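Weminex 가정용 반죽기 사용 설명서
4장. 첫 반죽 준비와 발효

드디어 반죽을 시작할 차례입니다! 3장에서 본체 수평을 맞추고 훅까지 끼우셨다면 남은 일은 밀가루와 물을 만나게 하는 것뿐이에요. 이 장에서는 가장 기본이 되는 흰 식빵 반죽 한 덩이를 처음부터 1차 발효까지 따라갑니다. 처음 한 번은 순서대로 해 보시고, 두 번째부터는 마음 가는 대로 바꿔 보세요. 반죽이 손에서 매끈해지는 느낌은 몇 번을 겪어도 참 신기합니다.

4.1 재료 계량

1. 저울을 평평한 곳에 놓고 빈 그릇을 올린 뒤 영점을 맞춥니다.
2. 강력분 300g을 계량합니다. 체에 한 번 내리면 덩어리가 풀려 물을 고르게 먹습니다.
3. 미지근한 물을 따로 준비합니다. 처음에는 밀가루 무게의 3분의 2보다 조금 적게 잡고, 모자라면 나중에 한 숟가락씩 더합니다.
4. 인스턴트 드라이이스트와 소금을 그릇의 서로 다른 쪽에 넣습니다.
5. 버터는 작게 잘라 실온에 둡니다. 손가락으로 눌렀을 때 자국이 쑥 들어가면 됩니다.

참고: 통밀가루를 섞을 때는 전체의 5분의 1부터 시작해 보세요. 통밀은 물을 천천히, 그런데 꽤 많이 먹기 때문에 섞은 뒤 20분쯤 그대로 두면 훨씬 다루기 쉽습니다.

주의: 본체에 넣을 수 있는 반죽의 최대 무게는 900g입니다. 재료를 전부 합친 무게이니 밀가루만 보고 넘기지 마세요. 무게를 넘기면 모터 보호 장치가 작동해 기계가 멈춥니다.

4.2 섞기와 치대기

1. 반죽통에 가루 재료를 먼저 넣고 주걱으로 가볍게 섞습니다.
2. 물을 붓고 다이얼을 1단에 맞춥니다. 마른 가루가 보이지 않을 때까지 돌립니다.
3. 기계를 끄고 벽에 붙은 가루를 긁어 내립니다.
4. 다이얼을 2단으로 올려 8분 동안 치댑니다.
5. 버터를 두세 번에 나누어 넣습니다. 넣은 직후에는 반죽이 미끌거리고 찢어져서 망친 것처럼 보이지만, 조금만 기다리면 다시 한 덩어리로 뭉칩니다. 이 순간이 제일 재미있어요!
6. 반죽을 조금 떼어 양손으로 천천히 늘려 봅니다. 얇은 막이 찢어지지 않고 늘어나면 치대기는 끝입니다.

주의: 훅이 도는 동안에는 손이나 주걱을 절대 통 안에 넣지 마세요. 상태를 확인할 때는 전원을 끄고 훅이 완전히 멈춘 뒤에 만집니다.

4.3 발효 그릇 고르기

반죽통에서 그대로 발효해도 되지만, 그릇을 따로 쓰면 부푸는 정도를 보기 쉽고 통도 바로 씻을 수 있습니다. 깊은 그릇에서는 반죽이 위로 올라오고, 넓고 얕은 그릇에서는 옆으로 퍼집니다. 처음이라면 깊은 쪽을 권합니다. 이 반죽에는 용량 2,000ml 정도가 넉넉하게 맞습니다. 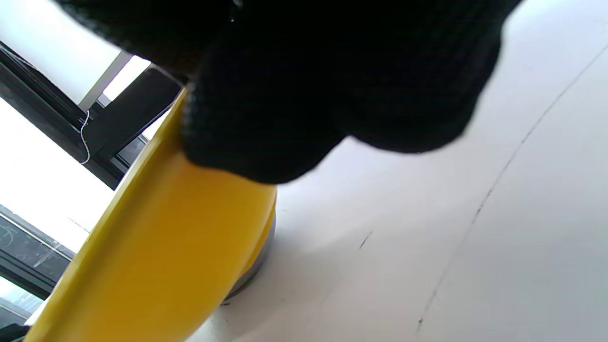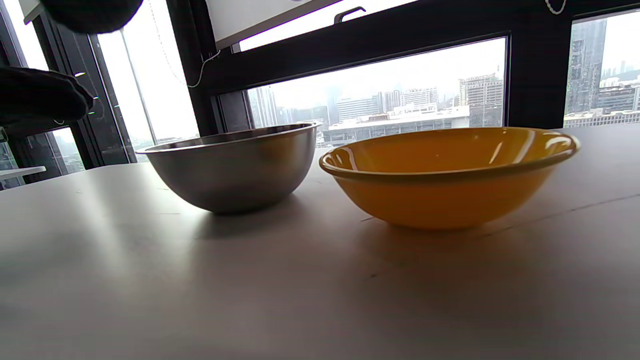
바로 위 사진의 두 그릇 중에서는 왼쪽의 깊은 스테인리스 볼이 1차 발효에 알맞은 모양입니다.

Annapurna Thomas 님은 설명서 초판을 읽고, 시간표만 믿다가 겨울에는 덜 부푼 반죽을, 여름에는 시큼해진 반죽을 구웠다면서 발효 시간보다 반죽의 부피를 먼저 보라는 말을 꼭 앞쪽에 넣어 달라고 적어 보내셨습니다. 처음 그릇에 담았을 때의 높이를 테이프로 표시해 두면 헷갈릴 일이 없더라는 말씀도 함께요. 정말 좋은 방법이라 이번 판의 순서를 그에 맞춰 고쳤습니다.

4.4 1차 발효

1. 그릇 안쪽에 식용유를 아주 얇게 바릅니다.
2. 반죽 표면을 아래쪽으로 당겨 넣으며 둥글리고, 이음매가 밑으로 가게 담습니다.
3. 그릇 바깥쪽에 테이프를 붙여 반죽 높이를 표시합니다.
4. 젖은 면포나 뚜껑을 덮어 따뜻한 곳에 둡니다. 실내가 선선하면 불을 켜지 않은 오븐 안에 따뜻한 물 한 컵과 함께 넣어 두세요.
5. 처음 높이의 두 배쯤 되었는지 확인합니다. 봄가을 실내에서는 대개 90분이면 충분하지만, 7월 한더위에는 훨씬 빨라지니 자주 들여다보세요.
6. 밀가루를 묻힌 손가락으로 가운데를 찔러 봅니다. 구멍이 그대로 남으면 발효가 끝난 상태이고, 금방 메워지면 10분 더 둡니다. 찌르자마자 반죽이 푹 꺼지면 발효가 지나친 것입니다.

참고: 발효가 지나친 반죽도 버리지 마세요! 가스를 빼고 납작하게 펴서 올리브유와 굵은 소금을 뿌려 구우면 아주 훌륭한 포카치아풍 빵이 됩니다.

4.5 반죽통과 훅 세척

1. 전원 플러그를 뽑고 훅을 시계 반대 방향으로 돌려 뺍니다.
2. 통에 찬물을 받아 10분 둡니다. 뜨거운 물을 쓰면 남은 반죽이 풀처럼 달라붙습니다.
3. 부드러운 솔로 문질러 닦고 중성세제로 헹굽니다.
4. 훅의 연결 부위는 마른 천으로 물기를 닦은 다음 세워서 말립니다.

주의: 본체는 물에 담그지 마세요. 겉면에 묻은 가루는 물기를 꼭 짠 행주로 닦아 냅니다.

가스 빼기와 성형, 2차 발효는 5장에서 이어집니다. 식빵 틀을 쓰실 분은 5.2의 틀 크기 표를 먼저 보고 오세요.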